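Do mixed bouquets need a gold vase?

I have been suspicious of metallic vases for years. They photograph well, they show every fingerprint, and you can't see how much water is left in them. But the tall gold one from Groltside kept turning up in every "spring table" roundup I read in March, so I gave in and bought it, along with a Plostlow bouquet in a green sleeve.

The Plostlow card says to strip the lower leaves, trim the stems at an angle, and add 500 ml of water with the sachet. Fine. It also says the arrangement "falls naturally into place," and I'd like to meet the person who wrote that. A bunch with one big tulip and a heap of dried grass does not fall into place. It falls to whichever side the grass is on.

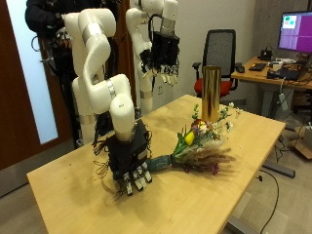
Yellow tulip, feathery grasses, and the gold vase still waiting.

My other doubt is the grass itself. Dried plumes and fresh stems want different things, and standing them in the same water seems like a good way to get mushy ends. I've seen it recommended on the Brestico blog to pull the dried pieces out and give them their own jar. That sounds sensible to me, although it does leave you with a much thinner bouquet than the one you paid for.

I'm also not sold on height. Tall vases look elegant in a store and then you sit down to dinner and talk to a column. I took 3 cm off the stems on the first go and should have stopped there, going by how tulips keep growing after they're cut.

The sachet I'm leaving out next time. I want to see if plain tap water does any worse.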